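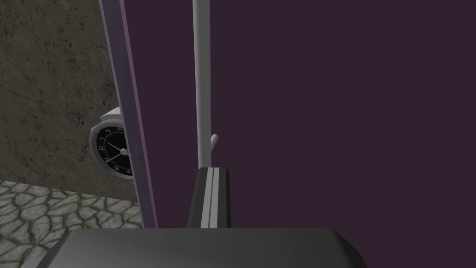 Pale gray rod, upright.

Paltby Color Words

Paltby is a list of 315 everyday color words and phrases, gathered from old paint cards, knitting patterns and seed catalogs. We love this stuff! Heloísa Cavalcanti started it with a box of paint cards from her aunt, and Phúc Giáp typed up the first batch.

Last updated May 20, 2025

What's inside
colors.csv: one row per word, with base color, source type and decade
notes.txt: spelling variants, plus Érica Tavares's wonderful notes on the knitting patterns
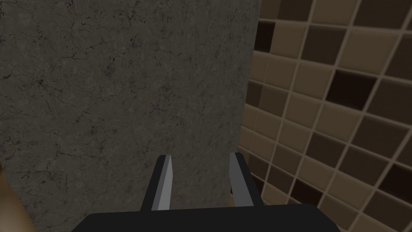 Gray surface with fine black cracks.

Grays were the most fun to sort (slate, pewter, ash, dove, and a "wet pebble" that still makes us smile). If a word came up under two base colors, we kept both rows. Please don't merge them, the disagreement is the good part!

Known gaps
Very few words from before 1920. Yellows are thin, and seed catalogs lean hard toward pinks and reds.
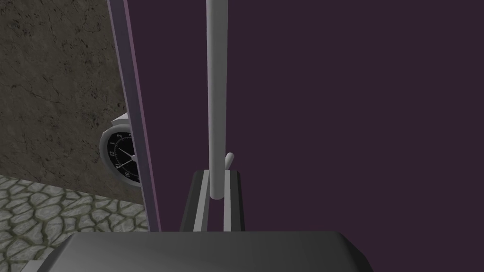

Purple words shift a lot from one source to the next. Knitting patterns say plum where paint cards say aubergine, and a few call the same shade damson. The big dark panel in the render would go under plum, and its paler edge strip under lavender gray. Daiane Araújo is adding more purples in August, so send us yours!

License
CC BY 4.0. Please credit Paltby Color Words.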